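1/ Thread on replacing the screen in a Prudow 14 inch laptop. I did one for Edith Ñahui in May and another this week, and people keep asking me the same things in messages, so it's all going in one place.

2/ Before you order anything, take the old panel out and read the label on the back. The model number on the base of the laptop is not enough. Prudow used more than one panel maker for the same model, and the sellers' compatibility lists copy from each other, mistakes included.

3/ What you want from the label: the full panel code including the letters after the last dash, and the revision if there is one. Photograph it. The print is tiny and grey and you will misread it off the bench.

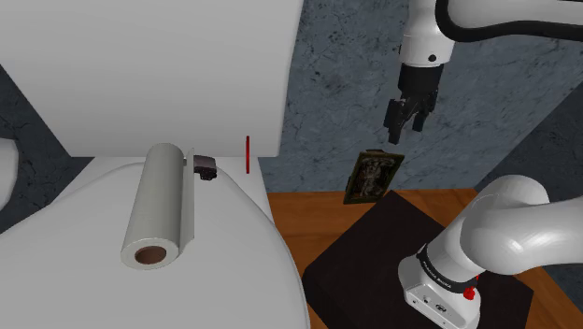 White arm, black gripper.

4/ Next, the connector. Mine was 30 pin, bottom right as you look at the back. There is a version with a wider plug and it won't fit, whatever the listing says. Compare yours with the seller's photo of the back of the panel. If they only show the front, ask for another photo or buy elsewhere.

5/ Brackets. Edith's had metal ears top and bottom with screw holes. The second laptop had none and was held in with stretchy adhesive strips. Same model on the lid. If you buy a panel with ears for a lid without them, they'll foul the bezel. Some people snip them off. I sent mine back.
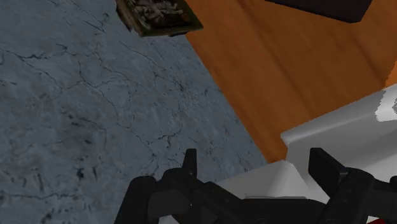

6/ Disconnect the battery first. Holding the power button down with the charger out is not the same thing. The battery plug on these is under the bottom cover, left of the fan. Slide it out sideways by the plastic, don't pull the wires.

7/ The bezel is clipped and also glued along the bottom edge. Start at the top corners with a thin plastic pick and go slowly. A hairdryer on low helps with the bottom strip. I cracked one clip on the second laptop and it makes no difference once closed -- you'd have to go looking for it.

8/ The screen cable has a little wire bail over the plug and clear tape over that. Peel the tape, flip the bail, then slide the plug straight back. Tolera Ejigu told me he tears the tape every time and uses a bit of Kapton instead. I reused the old tape on both and it held.

9/ Test before you stick anything down. Lay the new panel on a cloth over the keyboard, plug the cable in, reconnect the battery, switch on. Put up a plain white page at 100 brightness, then a black one, and look for dead pixels and light leaking at the edges. Returns get much harder once you've used the adhesive.
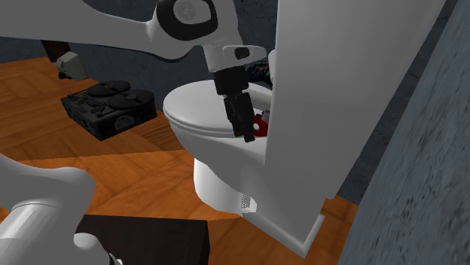
10/ Where I bought: the first from Brindusero, the second from Cullus. Both came in proper foam. The Brindusero one had a faint bright patch in one corner, and they swapped it without an argument, but I paid the postage back. Cullus was slower and the box said it was for a different model. The code on the panel was right, so I used it and it's fine.

11/ A few people asked about keyboards too. I haven't done one on this machine. Fidelina Mosquera has, and says the UK 102 key layout is hard to find and most listings with a UK photo turn up with the US one. She got hers from Ticona in the end. Ask her, not me.

12/ Edit 24th July: Ulises Tamayo points out that the newer Prudow has a touch panel with the glass bonded on. None of the bezel advice applies to that one. You buy the whole lid assembly and the price is silly. Check which you have before you start.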